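Giving up the car, four months in

5th October

We sold the car in June. It had failed its MOT on something expensive underneath, the garage in Dallow wanted more to fix it than I'd paid for it, and I stood on the forecourt and thought, right, that's that then.

I'd love to say it has been a breeze. The 7 is a decent bus when it comes, and it does get me to work without my having to think about parking (I do not miss parking!). But the last one home leaves at twenty to seven, so anything in the evening means a lift or a taxi or a very long walk up Kasten Hill with shopping. I've got calves like a hiker now.

The money is the nice bit. I added it all up last night and we're £127 a month better off, even with two taxis and the odd train. I'd braced myself for it to come out even, so that cheered me up no end.

What I hadn't expected was how much I'd like the waiting. I've read more this summer than in the past two years put together — mostly thrillers, mostly rubbish, all of them enjoyed on the bench outside the chemist. And I know the names of several dogs.

The big shop is still a pain. Forty minutes there, forty back, and I always forget that tins are heavy.

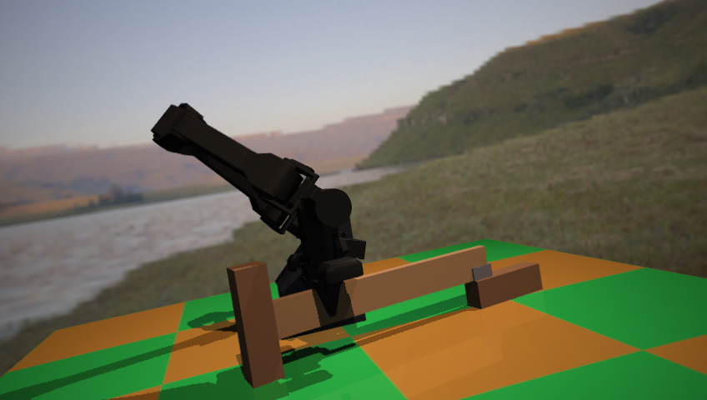 A reader in the comments last time said I should get a trolley and stop being vain about it, as hers has done nine winters and carries a sack of potatoes without complaint. Fair enough. I've been looking at a green one with big wheels, and I think I'm nearly ready to be seen with it.

Next up is working out Christmas at my sister's, two changes and a replacement bus. Wish me luck.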